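Wostdale Technical College
Robot Programming II – Handout 7: Teaching by demonstration
4/29/26

Read this before the lab. We will use the Unik arm for all exercises, first by hand guiding and then with the remote handset.

1. Two ways to show a task

In hand guiding, you hold the arm and move it through the task while the joints are free to turn. You feel contact directly, but your hands can block the wrist camera. In remote control, you stand back and the arm copies a handset or a second arm. The camera view stays clear – the cost is that most people lose their sense of force and press too hard.

2. What gets recorded

Each demonstration stores joint positions, gripper opening and the wrist camera video at 30 samples a second. A run that stops halfway is saved too, so mark it as failed before you start the next one.

3. Bench tasks

Work from the task sheet at your bench. Small parts such as the green ring and the orange wedge are approached from above, slowly, with the fingers already open.

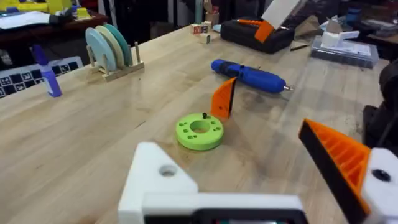 How many demonstrations does a simple pick-and-place task need?

For one object with a modest range of start positions, plan on roughly 200. If the start position changes a lot between runs, the Ditard exercise set asks for 475.

4. Good habits

Move at a steady speed. Pauses are recorded like everything else, and the trained policy may learn to stop in the same spots. Vary the start position between runs, but keep the grasp the same. If two people share a bench, agree on the grasp first.

5. To hand in

One folder per pair, with failed runs marked, and a half-page note comparing the two methods. Use the Pan viewer to check that the video and joint data line up.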